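March, a little after eleven at night

Tea gone cold beside me again, and I am writing this with my socks drying on the radiator because it rained the whole walk home from Salldale. I promised myself I would keep up this diary through the whole of the chess work, even on the days when I only moved some numbers from one file to another and back, and today was a much better day than that, so I have no excuse.

I got in before Sumeya for once and had the planner running by the time she came through the door with her bicycle helmet still on. We have been calling the new planner Tufa (her choice, I wanted something with more dignity), and the change we made yesterday was to stop it asking for a straight drop onto every piece. The old version would only ever come down dead vertical, and it gave up whenever the neighbors were too close. Now it is allowed to lean a little and pick whichever angle leaves the fingers the most air on both sides. It sounds like such a small thing written down! It took me most of last week and one very grumpy evening, mostly on account of a sign error that I am too embarrassed to describe even here.

I saved these out of the logs before I left, all from the wrist camera, and I want them in the diary and not just buried in a folder with a number for a name. 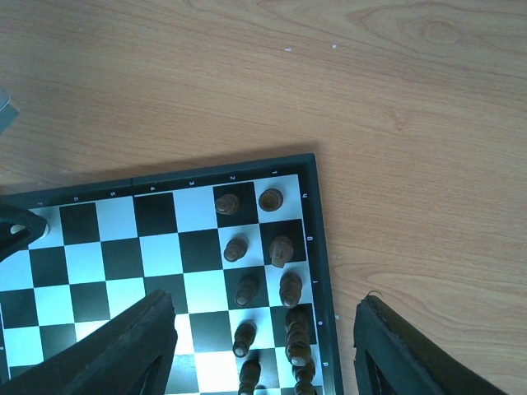
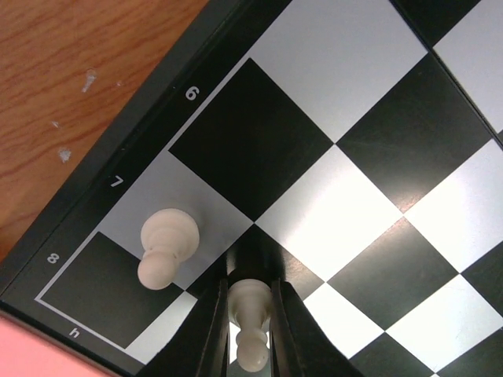

White pawns, one standing and one in the fingers.
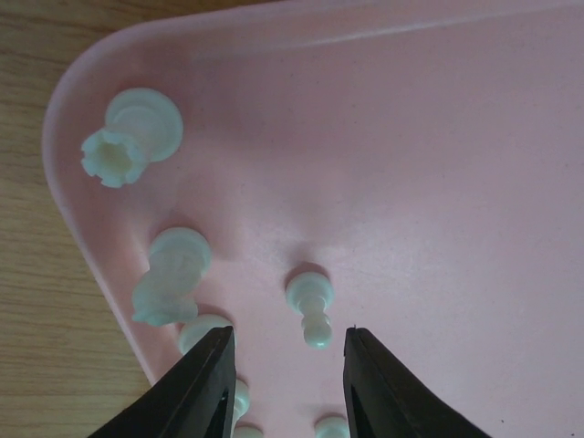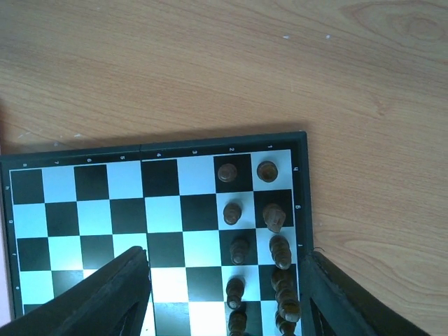
What I kept chewing on all afternoon was how the software decides where the board is, which is a separate question from where the pieces are, and I had been lazily treating the two as one. Amanuel has been telling me this since the winter, very patiently. The old method looked for all the corners of the squares and fitted a grid to them, and it was lovely on a bare board and hopeless with a hand in the way. In that last one the left finger lies over some of the lower-left squares, and two columns on the right are full of dark pieces besides, but the numbers along the top border are all there from 8 to 1, and the fold comes down neatly between the 5 and the 4. So why not start from the border, he said, and let the squares follow? I spent an hour arguing with him about it and then another two doing exactly what he suggested. The fit uses the border first now, and takes whatever square corners it can find as a second opinion.

I ran it over the 779 frames we had set aside for this, and the old way lost the board in 179 of them, and the new way lost it in 4. Four! I checked it twice and then made Sumeya check it, because I know what I am like at the end of the day. All of the failures are close views with hardly any border to go on, and for those I think we can simply carry the last good answer forward, seeing as the board isn't going anywhere while the arm is reaching in. I have written that on a sticky note and stuck it to the monitor next to the other sticky notes, where it will probably live until summer.

The tray is the part I am less happy about. On the board a piece is upright and you know more or less what shape to expect from overhead, but in the tray they lie however they like, and the detector has to say which end is the head. It does rooks very nicely. Knights on their sides it gets right most of the time, and pawns it will happily turn end for end and be extremely sure of itself about it, which then sends the planner off to grasp by the base and set the poor thing down on its head. Sumeya thinks it is a labeling problem and I think it is the loss function, and we had a good long back and forth on that over the soup. I suspect she is right. She went through a pile of the older labels afterward and found a batch where whoever did them (me, it was me) had marked the heads and bases the wrong way around.

So tomorrow is relabeling. There are roughly 315 tray frames to go through, and we agreed to split them and put on some music. Amanuel wants to try the confidence threshold per piece type in the meantime and has promised not to touch my branch - I have heard that before, but he did bring in the almond biscuits, so he has some credit with me.

Other small things, so I don't forget. The replay viewer still jumps a frame when you scrub backward. The gripper width in the config file is in millimeters and in the planner it is in meters, and I would like there to be one answer to that before we send anything over to the Bakine people. I also need to write back to Mother about Easter, and buy lightbulbs.

The rain has stopped. I am going to wash this cup and go to bed, and if I lie there thinking about pawns I will get up and read something with no geometry in it.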